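Kodgate Robotics Club
Minutes of the February meeting

Present: Chaiwat Sriwong (chair), Buppha Ruangrit, Amnuay Suwannarat, Rungnapa Phetsri (minutes)
Apologies: Suryani Subramaniam
Meeting opened at 3:49 p.m.

1. Minutes of the last meeting
Accepted with one correction. The spare gripper finger was ordered by Amnuay, not Chaiwat.

2. Sorting project
Buppha reported on the arm. The team is working with the colored shape blocks on the wooden board, which stays on the perforated table for the rest of the term. The first task is to pick a named block and set it down in a marked spot. Upright blocks are going well. Blocks that are tipped over are still a problem, the stars most of all, and the arm tends to push them before it gets a hold.

Amnuay asked whether the blocks should all be stood up before each run. Chaiwat said the Rakmont rules allow any starting position, so practice should include blocks on their sides. Agreed to keep mixing them.

Rungnapa asked about the two blues. The color check is fine, but the program still confuses the cube and the triangular prism when it sees them from certain angles. Buppha thinks more training pictures would help. The set now has 770, most of them taken with the blocks well apart. She would like more with blocks touching or leaning, such as the green star and blue triangle in the middle of the board.
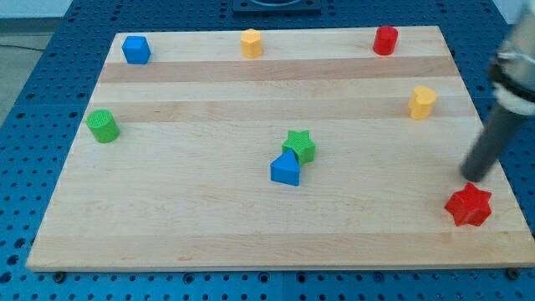

3. Rakmont entry
The entry form is due before the end of the month. Chaiwat has filled in the first page and needs a team name. "Abernathy" was proposed again and passed, three in favor, one against. Each run in the contest is limited to 15 minutes, including setup. Amnuay will time a full practice run and send the result to everyone.

The form also asks for a short write-up of the project. Rungnapa will draft it and Suryani will be asked to check the part on the control code.

4. Supplies
The order from Anulex has not come. Buppha will call them. Cable ties and tape are low. Chaiwat will buy both and bring the receipt.

5. Lab rules
Members were reminded to hit the stop button before reaching over the table, even to fix a single block. Laptops are to be shut down and put back in the cabinet at the end of each session.

6. Other business
Amnuay asked if new members can join before the contest. Agreed they can, but the driving team stays as it is until after Rakmont.

Actions
Buppha: new training pictures, call to Anulex
Amnuay: timed practice run
Rungnapa: draft write-up, message to Suryani
Chaiwat: entry form, cable ties and tape

Meeting closed at 4:45 p.m.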